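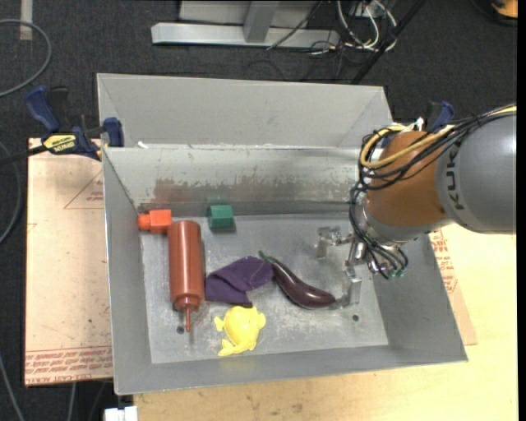

A sheet-metal bin on a wooden tabletop. The inner back wall shows scuffing and a flaked band.

The Slow Life of Sheet Metal

Most sheet-metal goods are specified by thickness and finish, bought by price, and discarded by appearance. The last of these is the least reliable. A bin, a tray or a duct cover can look terrible for decades and keep doing its job, while a clean-looking one next to it loses a tenth of its wall every year from the back side, where no one checks.

Ashraful Pathirana has spent most of his working life on the back side. He runs the repair floor at Tuller, a contract metal shop that takes in worn containers, guards and housings from food plants, machine shops and a few municipal garages, and decides which ones go back out. The shop logged 2,625 pieces through the door in its last full year. Of those, 2,522 were returned to service and the rest went to the scrap buyer.

"People send us the ugly ones," Pathirana says. "I would like to see the pretty ones too."

What a surface says

Bare steel exposed to indoor air forms a thin oxide and then slows down considerably. The rate depends on moisture and on what has landed on the surface. Salt, flux residue, cutting fluid and plain fingerprints all hold water against the metal. Corrosion starts in those places, and a part that was handled carelessly on the day it was made will often show a row of brown thumbprints a year later.

Galvanized sheet behaves differently. Zinc is more active than steel and corrodes first, so a scratch through the coating does not immediately rust. The zinc on either side gives itself up to protect the exposed strip. The white, chalky product that forms is zinc corrosion, and in small amounts it is harmless. When it turns brown the zinc in that area has been used up.

The practical difficulty is that abrasion and corrosion produce similar-looking surfaces. A dull, cloudy patch may be a rubbed area with full thickness beneath it. It may also be a shallow field of pits. Under shop lighting the two are hard to tell apart, and the usual method is to wipe the area with solvent, let it dry and look again under a lamp held nearly flat to the surface. Pits throw shadows. Rub marks do not.

At Tuller this inspection takes a few minutes per panel and is done before any measurement. Ultrasonic thickness gauges are accurate on flat sheet but they read one small spot at a time, and a grid of good readings can straddle a bad pit. The lamp tells the inspector where to put the probe.

Folds

A brake-formed bend is where sheet metal is both strongest and most compromised. The bend stiffens the panel by giving it depth. It also stretches the outer face and compresses the inner one, and the outer face ends up slightly thinner than the sheet it came from.

The amount of thinning depends on the inside radius. A generous radius, equal to the material thickness or more, spreads the stretch over a wider zone. A sharp radius concentrates it. On coated sheet a sharp bend can craze the coating along its outer line, leaving a row of fine cracks that cannot be seen without magnification. Failures found at Tuller begin along these lines more often than anywhere else.

Grain direction matters as well. Rolled sheet has a grain, inherited from the mill, and bends made across it tolerate a tighter radius than bends made along it. A box has bends in both directions, so a designer has to choose which pair of walls gets the better orientation. The usual practice is to give it to the walls that take the impact. Nesting software, which arranges blanks on a sheet to reduce waste, will rotate a part by ninety degrees without comment if the operator leaves that option on.

"You get two parts from the same order and one cracks at the corner," Pathirana says. "Same drawing. Same steel. One of them was turned on the sheet to save a strip as wide as your hand."

Corners are the other problem. Where two folds meet, the metal has nowhere to go, and the fabricator must cut a relief notch, weld a seam or fold a tab. Welding burns off zinc on both faces. The outside is normally repaired with a zinc-rich paint. The inside is normally repaired if the welder can reach it.

Two coatings and a test

In August, the shop finished a comparison of two repair coatings that its customers ask about regularly. Clorer is a two-part epoxy with a zinc primer. Grallutent is a single-part moisture-cured film that goes on thinner and costs more per can, though less per hour of labor. Both are sold for interior service on worn steel.

The method was simple. Pathirana's crew cut coupons from scrapped panels, so that the base metal would have a realistic history, and prepared them three ways: hand wire brush, power abrasive, and grit blast. Each coupon was coated, cured for the period given on the can, scribed to bare metal with a carbide point, and put in a humid cabinet. At 280 hours they were pulled and the creep of rust away from the scribe was measured.

Preparation accounted for most of the result. On grit-blasted steel both coatings held well and the difference between them was smaller than the scatter within each group. On power-abraded steel the epoxy had a slight lead. On hand-brushed steel both did badly, and the thinner film did worse, lifting in strips wide enough to pull off with tape.

The crew also cured one batch of epoxy in an unheated bay over a cold weekend and coated a second batch at normal temperature on Tuesday. The cold batch passed a touch test and a fingernail test. It failed in the cabinet well ahead of the others. Epoxy that stiffens in the cold is easily mistaken for epoxy that has cured, and warming it afterward does not always recover the full cross-linking.

The shop now stocks both products. Clorer goes on parts that can be blasted and left overnight. Grallutent goes on parts that have to ship the same day, with the warranty period shortened to match.

When to stop

The decision to scrap is partly arithmetic. Tuller uses a remaining-thickness rule for walls and a stricter one for floors, which carry load and collect debris. A floor that has lost a quarter of its original thickness over any area larger than a playing card is patched or replaced. A wall is allowed to lose a third. Holes are judged by their edges: a drilled or punched hole with a clean rim is left alone, and a hole that has grown from a pit is cut back until sound metal is reached on all sides.

Patching is cheap if the patch is the same alloy and is seam-welded all the way around. Stitch welds leave gaps that draw in liquid by capillary action and hold it there. The shop has cut open patches that looked sound from the face and found the original floor gone behind them.

Bhuiyan, a bakery supplier and one of the shop's older accounts, has been sending the same set of 97 ingredient bins through on a fixed rotation. Each carries a stamped number, and each number has a card with thickness readings taken at the same points on every visit. The cards are kept in a steel drawer beside the inspection bench. They are the most useful records in the building. A single reading tells the inspector how thick the metal is. A row of them gives the rate, and from the rate the inspector can set the next visit.

The readings show that the bins do not wear evenly through the set. Those stored on the lower racks lose metal faster at the base, which Pathirana attributes to floor washing. After he reported it, the bakery raised the bottom rack by one shelf position. The next two rounds of readings showed the loss rate dropping toward that of the upper bins, though two rounds is a short series and he has declined to put a figure on it.

Few customers keep records of this kind. Most call when something leaks or when an auditor objects to the color of a wall. For those the shop offers a first inspection at a flat fee, charged per piece, with the readings written on a tag and wired to the handle. Roughly half the tags come back with the part. The rest are presumably lost in washing, and those parts start again with a new card and no history.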